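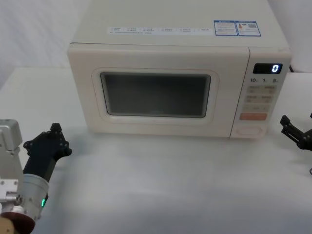 Golledeck Match Console - Set-up Guide
Section 6: Scoreboard and game clock, home ground

Last updated: 14 June 2024

Print this page | E-mail this page

Do this before the warm-up, not during. Allow 20 min first time.

1. Unlock the scorer's box. Power board on, then console. Wait for the green light.
2. Press MENU, choose SPORT, choose SOCCER. It defaults to basketball after a reset, so check.
3. Set halves to 45:00. Juniors play shorter, see the draw for your age group.
4. Set count direction to UP. Refs want it counting up.
5. Enter team names. Max 6 letters each, so Gunari fits, Huvitz fits, anything longer gets chopped. Use capitals.
6. Pair the board. Hold LINK on the console until the board shows four dashes, then let go. Channel should read 117. If it reads 138 you've picked up the board on the far pitch. Cancel and start agian.
7. Test: add a goal each side, take them both off. Run the clock ten seconds, stop, reset to 00:00.
8. Horn volume to LOW. Neighbours.

NOTE: The clock does not stop for injuries. Ref keeps the official time. Do not touch the clock unless the ref signals you.

NOTE: Stoppage time. At 45:00 the display holds and flashes. Leave it. Key in the added minutes with the + button once the fourth official gives you the number. For the second half press HALF once, it picks up from 45:00. Pressing it twice wipes the score.

CAUTION: Never unplug the console while it's linked. The board locks on the last score and needs a ladder to reset.

CAUTION: Cable across the walkway gets taped down every time. Colour doesn't matter, gaffer only.

After the game

9. Write the score on the match card first, then clear the board.
10. Hold OFF until the screen goes dark. Board cover on. Lock up.

Cup games at Najafi Park use a different console, see section 7. Faults to Konrad Eberhard. Keys and spare batterys, Azadeh Abbasi.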